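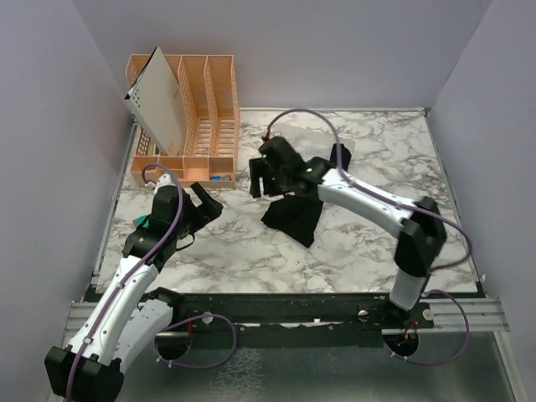 ## Can a machine tidy a desk yet? (moved from General Chat)

**drimwood_deb** wrote:

My brother-in-law reckons we'll all have something doing the tidying by the time his kids finish school. I said I'd believe it when I saw one put a binder back in the right slot and keep going till the desk was clear. Two arms, a peach desk organizer, a bit of black cloth on the bench and a few small odds and ends. That's my whole Sunday afternoon, that is! So what do you all think, are we close or not?

**Grarent9** wrote:

Not close. I've been on the floor at a packing shed for 22 years and we've got arms that'll stack cartons all night without a grumble, but every carton is the same carton. Give one a floppy bit of fabric and it's a different job altogether. Cloth never lands the same way twice. Look at the one under the right-hand arm, it's got a corner going left and another coming to the front. Where would you even grab it?

**ErtugrulE** wrote:

You grab it anywhere and pull, mate, same as my teenager does. I don't agree that cloth is the hard bit any more. I'd be more worried about that binder. It's big, it's leaning on an angle across the left side of the organizer and there's something small and pale underneath it. A person lifts the binder with one hand and fishes the little thing out with the other without thinking about it. Two arms is the right number for that, at least.

**drimwood_deb** wrote:

Ooh I hadn't even clocked the thing under the binder. At my place that'd be a sticky note pad from 1998.

**Şükran Akbulut** wrote:

Long-time reader, I do the books for a joinery in Iladgate (so yes, I have opinions about binders). I'm more hopeful than Grarent9. We put in a panel feeder in March and the blokes gave it 30 minutes before they were calling it useless. Now they whinge when it's down for service. Nobody asked it to be clever, it just had to feed panels. If someone sold me an arm that did ONLY filing, slow as you like, I'd have it on the desk tomorrow.

**Grarent9** wrote:

Fair enough Şükran, but your feeder has a fence and a stop and panels cut to size. Filing is what, thin stuff, fat stuff, stuff with a bent corner. And who decides what goes in which slot? Half the time I can't tell you where something lives in my own shed.

**ErtugrulE** wrote:

That's a labelling problem, not a robot problem 😄

**bhutto_road_bev** wrote:

Can I be the grump about the cables? Those purple ones make great big loops over the wrists. I'd have the cups off the bench in one swing. I've got 4 grandkids, a dog and a kitchen the size of a postage stamp, so anything that needs its own walls and a metal rail out the front isn't coming in. Happy to wait.

**drimwood_deb** wrote:

Bev that's a good point, all the clever stuff seems to need its own little room. My bench has a toaster on it and somebody's homework.

**Şükran Akbulut** wrote:

But early dishwashers were enormous too, weren't they? My nan's had to be wheeled to the sink. You put up with it if it does the job.

**Grarent9** wrote:

And you still have to load the dishwasher. Been going on 50-odd years and we're still arguing in my house about which way the forks go.

**ErtugrulE** wrote:

Okay here's my offer. Deb sets the test: binder upright in a slot, small blue bit stays in its compartment, cloth folded in half. No help from anyone. If I see that done start to finish in under 9 minutes I'll say we've arrived, and Grarent9 has to post a photo of his shed.

**Grarent9** wrote:

Folded in half with the edges lined up, or just sort of bent over?

**ErtugrulE** wrote:

Bent over. I'm not a monster.

**Grarent9** wrote:

Then you're on. Shed's staying private for a good while yet, I reckon.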